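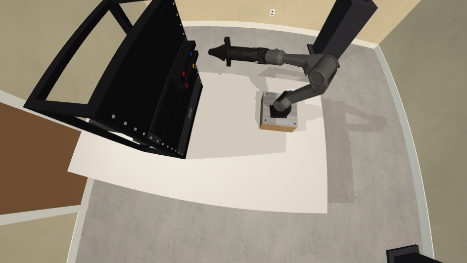

The Hulletti practice room: arm on its pedestal, rack with the button module.

Careers > Paid Studies > Hulletti Reviewer Panel

Kanico is looking for 16 people to try Hulletti, our simulated robot arm kit, before it goes on sale in May. Hulletti lets a school or small shop practice machine tending on a computer before buying an arm. We need to know where the lessons are clear and where they lose people.

You will work through 20 short lessons over two weeks. Most ask you to bring the gripper up to a control on the rack, press it, and back away without touching anything else.
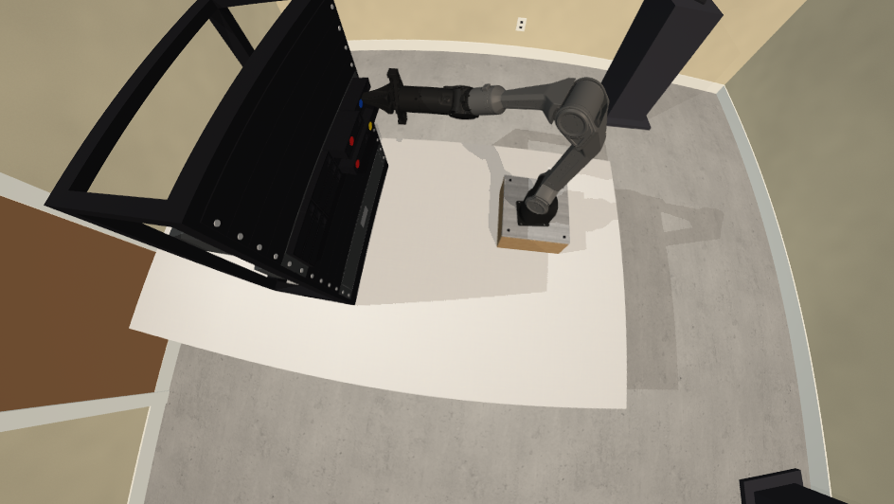 After each lesson you fill out a one-page form. Tell us how many tries you needed and what you would change. Short answers are fine – we read all of them.

Reviewers are paid $300 on completion. The work is remote and can be done at any time of day. Plan on 2 hours per sitting.

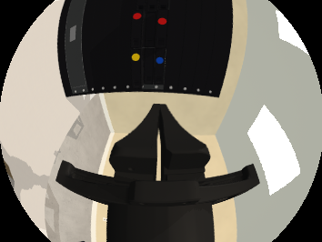
Gripper camera view with the red, yellow and blue buttons.

You should have:
- a desktop or laptop with a separate graphics card
- a mouse or game controller
- some experience with machines, in a shop, a lab or a classroom

Programming experience is not required. Current employees of Kanico or of our reseller, Skustavska, can't apply. 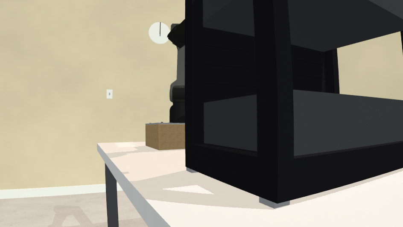 The last lessons deal with camera placement, and we expect the most disagreement there. Reviewers choose from several fixed views and say which ones they would work from. From beside the table, the black shelf unit hides part of the cardboard box and some of the arm, so you may want a second view open. Note that on your form.

To apply, write to Violeta Echeverría at our Halliday office. Include your computer's specifications and a few lines on your background.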